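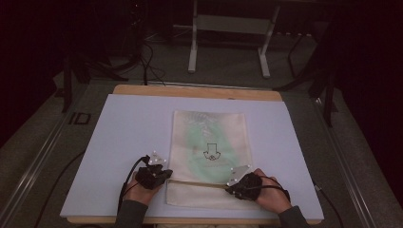 Visite de la manufacture Brandão, à Zatura

La maison Brandão ouvre ses ateliers au public une fois par an. Il faut s'inscrire par téléphone, et les groupes sont limités pour des questions de circulation entre les machines. Nous étions dans celui du matin, le 1er juillet 2022, avec un départ devant l'ancienne conciergerie.

Pour y aller depuis la gare de Zatura, on suit la rivière jusqu'au deuxième pont, puis on prend la rue qui monte derrière le lavoir. Le parking de l'usine est réservé au personnel ce jour-là. Nous avons laissé la voiture près du cimetière et fini à pied, un quart d'heure en comptant la côte.

La visite était conduite par Ivone Barros, entrée à l'ourdissage à la sortie de l'école et aujourd'hui responsable de la qualité. Elle parle portugais et un très bon français, appris à Roubaix où elle a passé quelques années chez un confectionneur. On nous a remis des bouchons d'oreilles à l'entrée du bâtiment principal. Il faut les mettre. Dans la salle de tissage, on ne s'entend pas, et toutes les explications sont données avant, dans le couloir.

L'entreprise fabrique de la toile de coton, du bâchage léger et, depuis la reprise par la troisième génération, des articles cousus : tabliers, housses, sacs en toile. Elle emploie 104 personnes. Le coton arrive déjà filé, en cônes, et il est stocké dans une halle à part où l'humidité est surveillée. Mme Barros nous a montré deux cônes du même numéro, l'un écru, l'autre un peu plus gris. La différence vient de la récolte. On ne les mélange pas sur une même chaîne, sous peine de voir des barres apparaître dans le tissu.

L'ourdissage occupe tout le rez-de-chaussée côté rivière. Les fils passent du cantre à l'ensouple, et un ouvrier surveille les casses. Quand un fil lâche, la machine s'arrête d'elle-même et il faut retrouver le bout, le nouer, repartir. L'homme en poste ce matin-là a fait le nœud devant nous, trop vite pour qu'on comprenne. Il a recommencé lentement à la demande d'un enfant du groupe.

À l'étage, les métiers. La plupart sont récents, mais l'entreprise a gardé 7 métiers Skekarard des années soixante-dix, à navette, qui servent pour une toile épaisse à lisière fermée. Les pièces détachées n'existent plus. Elles sont refaites sur place par le mécanicien, Gilmar Araújo, dans un petit atelier qui donne sur la cour et que l'on peut voir à travers une vitre. La production est lente et le bruit considérable. Un client anglais, Birkside, prend presque toute cette toile pour des tabliers de jardinage.

Nous avons ensuite traversé la cour pour voir les apprêts. C'est la partie qui m'a le plus appris. La toile sortie du métier est raide, chargée de l'encollage qui protège les fils pendant le tissage. Elle est lavée, séchée sur rame, puis parfois calandrée. Un panneau indique les retraits constatés selon les qualités. On touche les échantillons avant et après, et la différence est nette : le même tissu passe du carton à quelque chose qu'on porterait volontiers. Il fait très chaud dans ce bâtiment, surtout en été, et l'équipe commence à six heures pour finir en début d'après-midi.

L'impression se fait au cadre, à plat, pour les petites séries. Rajitha Marikar, coloriste, prépare les pâtes et tient un cahier où chaque teinte est notée avec un carré de tissu collé en face. Les verts lui donnent le plus de travail, dit-elle, parce que les clients les choisissent sur un écran et les reçoivent sur une toile écrue, donc jaunie. Elle fait désormais envoyer un essai sur la toile définitive avant tout accord. Les commandes ont pris quelques jours de retard, les réclamations ont beaucoup baissé.

La confection ferme la visite. Les anses sont cousues en croix, avec un rectangle de renfort, et une ouvrière contrôle chaque couture en tirant dessus à la main. Un essai de charge est fait sur une pièce par lot, suspendue avec 30 kilos pendant une nuit. Nous avons vu le portique, vide à cette heure-là.

La boutique se trouve dans l'ancienne cantine. Les fins de rouleau sont vendues au poids et les seconds choix, dans des bacs, avec le défaut signalé par un fil rouge. J'ai pris trois mètres de toile moyenne et un tablier. Le paiement par carte ne fonctionnait pas au moment de notre passage – mieux vaut avoir des espèces, le distributeur le plus proche étant en bas, près du pont.

Quelques remarques pratiques. La visite dure environ 121 minutes, d'après la feuille qu'on nous a donnée, et la nôtre a duré davantage. Il y a des escaliers métalliques à claire-voie, sans ascenseur pour le public. Les photos sont autorisées partout sauf aux apprêts. Les chaussures ouvertes sont refusées à l'entrée ; deux personnes de notre groupe ont dû retourner à leur voiture. Aucun repas n'est prévu sur place, mais le café de la place de l'église sert un plat du jour jusqu'à quatorze heures, et la soupe de chou y était bonne.

Le petit musée municipal du textile, que nous pensions voir dans l'après-midi, était fermé pour travaux. Réouverture annoncée en août.

Commentaires

Mirela Damasceno
Merci pour le compte rendu. Savez-vous s'ils acceptent les groupes scolaires en dehors de la journée portes ouvertes ? Le standard ne répond pas.

Ismael Trindade
Ils le font, mais il faut écrire et non téléphoner. J'y ai emmené une classe de lycée professionnel au printemps. Pour les métiers à navette, demandez bien à l'avance, ils ne tournent pas tous les jours.

Odile
J'ai acheté de la toile lourde dans cette boutique il y a deux ans. À laver avant de couper, elle a perdu cinq bons centimètres au mètre.

Contact – Mentions légales – © Carnets de visites, tous droits réservés – Haut de page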